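4. Before You Switch On the Nenard

The Nenard is a quiet home server for people who have run out of places to put their photos. It ships with the Hitus backup software already installed, which saves you one evening and leaves you the rest of them for deciding what to call your folders. Set aside an hour for this section. Over 2,000 households got through it with the first edition of this guide, and that edition had the steps in the wrong order.

4.1 Choosing a spot

1. Pick a shelf or cabinet within cable reach of your router. Wi-Fi will not do for the first backup.

2. Leave a hand's width of free space at the back. A closed drawer is not a shelf, however neatly everything fits.

3. Keep the unit away from radiators, fish tanks and any window you like to leave open in February.

CAUTION: Do not stand the Nenard on top of another warm appliance. Cable boxes are the usual suspects.

4.2 Connecting

4. Plug the network cable into the port marked LAN. The port beside it is for service use and will accept your cable with no complaint and no result.

5. Connect the power supply, then press the front button once. Holding it down does not make things go faster. It starts a reset.

6. Wait for the steady light. The first start can take 8 minutes, during which the fan will try out every speed it owns.

Note: The cover stays on for everything in this section. Memory and processor work is covered in the service booklet, and you should read that with the power cord out of the wall and in plain sight.
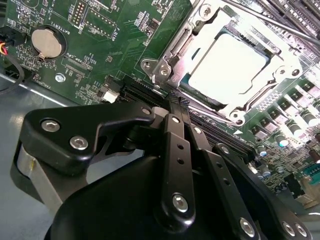
Fig. 4-1. Processor in its socket, with the metal retention frame and lever. Memory slots at top right.

4.3 Naming things

7. On a computer on the same network, open the Hitus start page and choose Create Household. Enter a household name. It can be changed later, but every phone in the house will have to be told, one at a time, usually at dinner.

8. Create one account per person. Shared accounts seem friendly until someone tidies up.

9. Write down the recovery phrase. Put the paper somewhere other than on the Nenard. A photo of the paper, saved to the Nenard, does not count. Meriem Tawfik on our support desk would like this printed in larger type, and may yet get her way.

4.4 Your first backup

10. Select the folders you want and press Start. Begin with documents and leave video for the second night.

11. Leave the computer awake. Closing the lid pauses the job, and the progress bar will sit there looking confident all the same.

12. When the job is finished, open Report. You want the line "0 files skipped." If files were skipped, press Show List.

Note: A long list is usually one problem repeated. Our tester Amber Fairclough had 2,357 skipped files on her first run, all of them inside a single folder called "new folder (7) final". Renaming it cured the lot.

4.5 Moving from a Cukeo drive

Cukeo drives can be read directly from the front USB port. Plug in the drive, wait for it to show up in the side menu, and choose Copy. Do not choose Adopt, which erases the drive first and asks how you feel about it second.

Older Cuesta drives need the adapter from the accessory bag. If the bag is missing, check inside the foam before writing to us.

Automatic backups are set up in Section 5.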